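About Hinrichs Packaging Testing
Independent test laboratory for flexible packaging, paper laminates and sachets
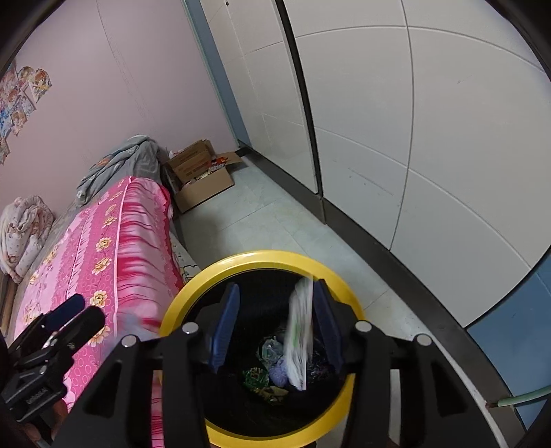
A white packet with green printing over a yellow-rimmed bin with a black liner.

Hinrichs tests thin packaging for food producers, seed merchants, pharmacies and printers. The laboratory was founded by Gerd Voß, who had worked on heat-seal machinery and wanted a test house that did not also sell film. That separation still applies. We hold no shares in any converter and accept no commission on material.

What we test

Most work falls under four headings: seal strength, burst pressure, moisture transmission and print adhesion. Seal strength is measured on strips 15 mm wide, cut across the seal and pulled at 300 mm per minute. We report the peak force, the mean force and the mode of failure, as a peel and a tear at the same force mean different things to the person running the filling line.

Moisture transmission is measured in climate cabinets. Samples are conditioned before testing and weighed at fixed intervals until the rate of gain is constant. Thick laminates can take several weeks. Clients who need an early figure may ask for an interim reading, which is marked as such and may not be quoted on a data sheet.

Since March we have also offered separability testing. Packs made of paper and plastic are soaked, pulped and screened, and the dry mass of each fraction is recorded. The report states what share of the fibre was recovered. It does not state whether a pack is recyclable, which depends on the collection system in the country of sale.

Premises and equipment

The laboratory occupies 530 square metres on the ground floor of the Tranmont building. The conditioned room is kept at 23 °C and 50 % relative humidity and is entered through a lobby. Tensile work is done on two Plulton frames, one with a low-force cell for peelable lids. Sample records, calibration dates and reports are held in Zastero, and each sample keeps one number from receipt to disposal.

Retained samples are stored for 5 years unless the contract says otherwise. Opened packs and cut strips are not retained. Powders and liquids supplied as filling are returned at the client's cost.

People

Gerd Voß, founder. Now advises on seal geometry and sits in on disputed results.
Edeltraud Lammers, managing director. Contracts, quotations and complaints.
Arash Ansari, head of laboratory. Signs all test reports.
Anneliese Görtz, quality and calibration. Maintains the method register, at present 211 entries.
Jannik Ackermann, sample reception and cutting.

Sending samples

Please send at least 30 packs per variant, unfolded where possible, with the filling date and the sealing temperature if known. Packs from different production runs should be bagged separately and labelled on the bag. Do not write on the seal area. Samples that arrive without an order form are held in reception until one is received.

The current price list is valid from Fri 1 July. Tests ordered before that date are charged at the earlier rate, including those still in the climate cabinets.

Reports are issued in English or German as signed PDF files. Printed copies on request.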